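仲裁審問前 会場・書類点検表(所見つき)
案件:Zaswood 対 Brikov 投資契約紛争
点検日:2025年4月30日(水)
点検者:事務局 審問運営担当
判定:良=そのまま可/要=要対応/否=使用不可

1. 審問室の施錠
判定:良
所見:鍵は正常にかかる。ただし内側からも鍵がないと開かない。当事者の合意形成には役立つかもしれないが、消防の観点では困るので、審問中は解錠のまま運用すること。

2. 非常口および避難経路
判定:要
所見:非常口の手前に書類用の台車が2台。どちらも申立人側の書証を積んでいる。被申立人側から「通行妨害である」との口頭の指摘あり。手続上の異議なのか、単に通れなかったのかは確認していない。台車は北側の壁沿いへ移動。再点検は開廷前に行う。

3. 消火器
判定:良
所見:期限内。圧力計も正常。設置場所の表示が通訳ブースの陰になっていたため、柱の側面に貼り直した。

4. 通訳ブース
判定:要
所見:換気扇が回ると英語チャンネルに低いうなりが入る。止めると通訳者が暑い。前回の審問では「止めて我慢」で押し切ったが、午後の訳文が目に見えて短くなった。今回は回したまま、マイクの位置を下げて様子を見る。スペイン語チャンネルは問題なし。

5. 電源とケーブル
判定:要
所見:速記者席の延長コードが通路を横切っている。養生テープは貼ってあるが、端がめくれ始めている。貼り替え済み。なお、テープの費用をどちらの当事者の予納金から出すかという照会が来ているが、点検表で答える話ではない。

6. 書証バインダー
判定:要
所見:申立人側1,370頁、被申立人側1,042頁。頁数は双方の目録と一致した。問題は棚のほうで、上段に申立人側の全冊を載せると棚板がたわむ。下段へ分散して配置し直した。上段には双方が一度も引用していない附属書だけを残してある。軽くはないが、取り出す人もいないはずである。

7. 書証番号の突合
判定:否
所見:C-88が二つある。一つは港湾使用権の契約書、もう一つは同じ契約書の署名欄だけがないもの。申立人代理人によれば「後者は参考」とのこと。参考のほうに番号シールがまっすぐ貼ってあり、本物のほうが斜めである。差し替えが届くまでは両方とも使用不可とし、仲裁廷用の一式からも抜いた。

8. 機密区分の表示
判定:要
所見:Vavetwoodの評価報告書、表紙は「機密」、裏表紙は「配布可」。本文を読んでも判断がつかなかった。読んだこと自体が問題になる可能性があるため、以後は誰も読まないこと。提出側に文書で照会中。回答があるまでは表紙に従う。

9. 映像設備
判定:良
所見:Giáp会場との接続試験は二度とも成功。音声の遅れはおよそ495ミリ秒。会話には差し支えないが、反対尋問では証人が考え込んでいるように見える。双方の代理人に事前に伝えておくこと。沈黙を尋問の成果だと思われても困る。

10. 証人控室
判定:良
所見:審問室との間の扉を閉めれば声は漏れない。開けていると全部聞こえる。扉に「閉めてください」の紙を貼った。前回も貼ったが、扉を開けたままにすると紙が壁側に隠れて読めない。今回は両面に貼った。
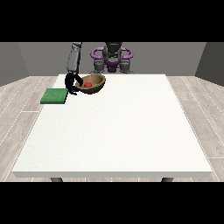
11. 飲料水
判定:要
所見:仲裁人席の水差しが書証の真上の棚に置かれていた。サイドテーブルへ移動。原本の近くに液体を置かないという規則は、紙コップのコーヒーにも適用される。これは仲裁人にも適用される。伝える役を引き受ける者が決まっていないので、次回の打合せで決める。

12. 時計
判定:要
所見:審問室の壁時計は進んでおり、控室の時計は遅れている。持ち時間の計測は速記者の端末で行うと手続命令にあるため実害はないが、代理人は必ず自分に有利なほうを見る。壁時計は電池を抜いて外した。跡が白く残ったが、これは点検対象外とする。

13. 空調
判定:良
所見:設定温度の変更は事務局のみ。操作盤にカバーを付けた。先月まで双方の随行員が交互に上げ下げしており、結果としてほぼ適温だった。

14. 退室時の確認
判定:未実施
所見:初日の終了後に行う。机上のメモは名前の有無にかかわらず封筒に入れ、席番号を書いて金庫へ。中身を見て持ち主を当てようとしないこと。

未了事項
・項目2 台車の再点検(開廷前)
・項目7 C-88の差し替え受領、受領後に全冊を再突合
・項目8 Vavetwood報告書の区分確定
・項目11 コーヒーの件の伝達者

総合判定:条件つき可。項目7が片づかない場合は、港湾使用権に関する尋問の順番を後ろに回すよう仲裁廷に上申する。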